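## 4. Setting the table before the first meal

Okay, so the Skistia table is up on its legs and the leveling feet are done (if they aren't, go back to section 3, because I promise you'll want them done before there's soup on it). I've had mine since June and I've set it more times than I can remember, so this section is mostly the way I do it, with a few things Xiuying Lü talked me into.

**You'll need:** one soft cloth, a little dish soap, warm water, and whatever plates and mugs you normally use.

1. Peel off the film. Start at a corner and pull low and slow, almost flat against the top. It comes off in one big crackly sheet if you're patient!
2. Wipe the whole top with soapy water, then again with plain water. The film leaves a faint tackiness and crumbs love it.
3. Let it dry for 30 minutes. I tried 15 once and my placemat stuck.
4. Put the biggest thing down first. For me that's always a plate or a platter, over to the left where I reach least.
5. Bowls go toward the back, mugs toward your pouring hand. Turn the handles so you can grab them from your chair.
6. Sauces and condiments last. Stand them up if they'll stand, and check the caps!

> **Caution:** Don't put a pan straight from the oven on the top, even for a second. Use a trivet. Emrys James has a brown ring on his and he's still mad at it.

> **Note:** Tomato sauce, orange juice and coffee all wipe off fine while they're fresh. Leave them overnight and you'll be scrubbing with baking soda paste (I was).

### If the table feels crowded

I like to do a dry run with the stuff I'd have out for a regular lunch, no food cooked yet, and just shuffle things until my elbows have somewhere to go.

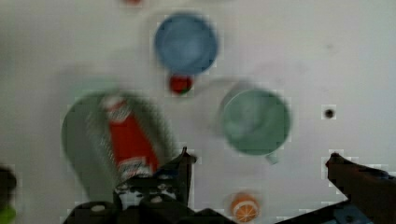 My rule for a crowded table is to fix the wide pieces first and leave the little ones for the end, since a mug can squeeze in pretty much anywhere. Plates are the real space hogs. The oval green one takes up a big piece of the left side, and with the red bottle lying across it there's no room left for a sandwich, so the bottle is what I'd move, probably back beside the blue bowl. The pale green mug can stay put with its handle where it is.

7. Sit down and reach for everything once. Anything you have to half stand up for should come closer.
8. Slide the leaf out if you're still bumping things. Both latches have to click, so listen for 2 clicks before you lean on it.

Wipe up when you're done eating, dry the seam around the leaf, and fold the cloth over a chair. Leaf care is in section 5, along with the latch adjustment.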